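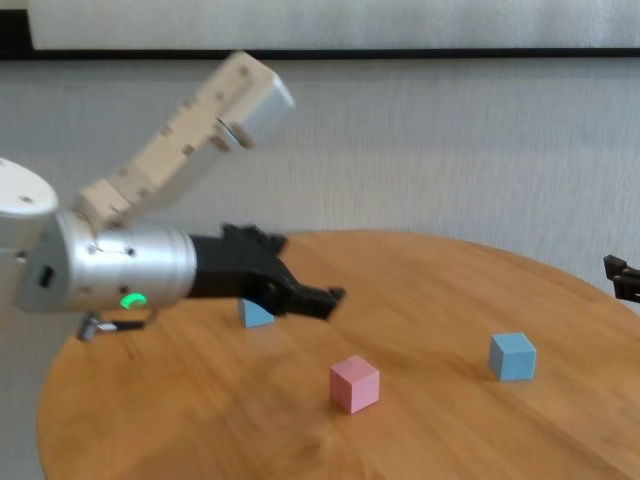

What is Plakano launching this spring?
A mail-order repair service for wool blankets and heavy knits, open to households anywhere in the country from April.

FOR IMMEDIATE RELEASE
11 March 2018

Plakano opens blanket repair by mail

AMDEN - Plakano, the wool mending workshop, will start taking repairs by mail in April. Until now drop-off only, at the shop counter on Li Street. Same menders, same yarn wall, same prices. Customers pay postage one way, Plakano pays the way back.

The workshop mended 1421 pieces last year. Mostly blankets, then sweaters, then a long tail of everything else: hats, horse rugs, one set of theater curtains. Moth holes are the biggest single job, followed by burst seams and dog damage. Requests from out of town have been piling up in the inbox for a while and until now the answer was always sorry, no.

"People were driving three hours with a blanket on the back seat," said Ronja Öberg, founder of Plakano. "We'd look at it, say fine, come back in a month. Then they drove three hours home. It was silly. They can post it."

How it works

Customers fill in a short form on the Plakano site, with the size of the piece and the kind of damage. A price range comes back by email. If they want to go ahead, they wash or air the piece, pack it in a sealed bag and send it to Amden. A mender looks it over on arrival and confirms the final price before any work starts. If the customer says no at that point the piece goes back, no charge for the look.

Small repairs start at $30. Standard turnaround is 6 weeks. Rush jobs not offered at this time.

Colors are matched from stock. Plakano keeps nearly 3000 skeins and cones on hand, a lot of it bought from the old Drarnetitz mill when it closed its dye house. Anyone who wants the mend to show can ask for a contrast yarn, same price. Öberg says about half the younger customers do.

"I used to talk them out of it," she said. "Then I did a red darn on a gray army blanket and I liked it better then the blanket."

What can be sent

Wool, alpaca, mohair and wool blends. Woven or knitted. No electric blankets, no quilts with filling, no carpets. Pieces with live moths will be frozen before anyone opens the bag, which adds a few days and a small handling fee. Please say so on the form, it helps.

Heirloom and museum pieces by prior arrangement only. Write first. Don't just send it.

Counter service continues as before. Existing repair tickets are not affected and pieces waiting on the shelf can be be picked up during normal hours, or mailed out on request once the new service is running.

About Plakano

Plakano is a wool repair workshop in Amden. It mends blankets, sweaters and other woolens for private customers and small hotels, and teaches evening darning classes in the fall and winter.

Press contact

Ronja Öberg, Plakano, Li Street, Amden. Before-and-after photos of finished repairs availible on request. Interviews by phone, mornings are best.

###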